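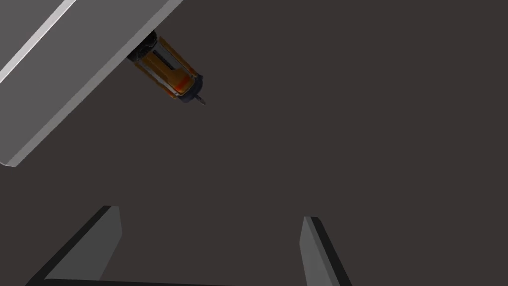
4. Teleoperated Demonstrations in the Simulated Cell

Figure 3. View from the wrist camera in the simulated cell. The gripper is open, and the orange tool with its dark pointed tip lies up and to the left of the gap between the fingers, near the gray slab.

4.1 Task and Operator Interface

The task studied in this section is the approach to and grasp of a small cylindrical tool. It was chosen from the Petine task set because it places most of its difficulty in the last part of the motion. Moving the arm toward the tool is simple for a person at the controls. Bringing the fingers to either side of a narrow body that lies at an angle requires the operator to turn the wrist and move forward at the same time, and it is in this part of the task that recorded demonstrations differ most from one another.

All demonstrations were given by remote control. The operator held a six-axis hand controller, and the motion of the controller was passed to the simulated arm as a change in position and orientation. A clutch button allowed the operator to release the arm, move the hand back to a comfortable position, and take hold again. Opening and closing of the gripper was assigned to a trigger. Commands were sent at 30 Hz, and the joint state, the gripper opening and the wrist camera image were stored at the same rate.

Operators worked from two views, a fixed overview of the cell and the wrist view shown in Figure 3. The overview was used mainly at the start of a trial. Once the arm had been brought near the work, operators were instructed to rely on the wrist view, for the reason that the learned policy would later receive that view alone. A demonstration guided by information the policy cannot obtain is of limited value for training, even when the grasp itself is sound. The same concern was raised in our earlier work on the Ledine arm, where operators stood beside the machine and could look around the gripper freely.

In the state shown in Figure 3, the tool does not lie in line with the gap between the fingers. The operator must shift the gripper sideways before moving in. We refer to this as the offset condition. Trials in which the tool was already in line with the gap when recording began are referred to as the centered condition, and the two are reported separately.

4.2 Recording Procedure

Three operators took part. Each had completed a practice period in the simulated cell, and none had seen the starting positions used for recording. A trial began when the operator pressed the clutch for the first time and ended when the tool had been lifted clear and held still, or when the operator ended the trial by voice. The simulator was then reset, and a new starting position was drawn.

Operators were asked to work at a steady pace and to avoid long pauses. They were not asked to follow a given path. In an early round of recording a suggested path had been drawn over the overview, and operators tended to watch the line instead of the tool. The line was removed, and demonstrations from that round are not used here.

Corrections were kept. Where an operator overshot the tool, backed away and approached again, the full motion was stored, including the error. Following the practice set out in the Vondráček protocol, the segment leading into the error was marked by hand so that it could be left out of training while the recovery was retained. Marking was done by a person other than the operator who had given the demonstration.

After trials with lost frames or incomplete joint data had been removed, 106 demonstrations remained. These form the Prironcombe set and are used in all of the training runs described in Section 5. Both conditions are present in the set, and every operator contributed to each of them.

4.3 Preparation of the Data

Recorded motion from a hand controller contains small movements that the operator does not intend. Hand tremor appears in the command stream as a fast, low-level variation, and use of the clutch produces short periods in which no command is given. Idle periods were cut when they fell at the beginning or end of a trial. Idle periods inside a trial were shortened but not removed entirely, because a brief stop before closing the gripper was common to all operators and may carry useful information on when the grasp is ready to be made.

The commands were then smoothed with a short moving window. A longer window gave cleaner paths but also rounded off the final turn of the wrist, and in replay the fingers arrived at the wrong angle. The window length was therefore set by replaying the smoothed commands in the simulator and keeping the longest setting at which the original grasps were still reproduced.

Camera images were reduced in size and were otherwise left unchanged. The background in the cell is plain and evenly lit, and it offers few features from which distance can be judged. For this reason the gripper fingers were kept in the image and were not masked. The fingers give the policy a fixed reference against which the place of the tool can be read, and operators reported using them in the same way.

4.4 Limits of the Procedure

Two limits should be noted. The operators received no sense of touch through the controller, and contact had to be judged by eye. Some demonstrations in the offset condition contain light contact between a finger and the tool before the grasp, which the simulator permits at no cost. The same motion on a physical arm could move the tool or mark its surface. In addition, only one tool was used, and the results in Section 5 should not be taken to apply to tools of other shapes without further recording.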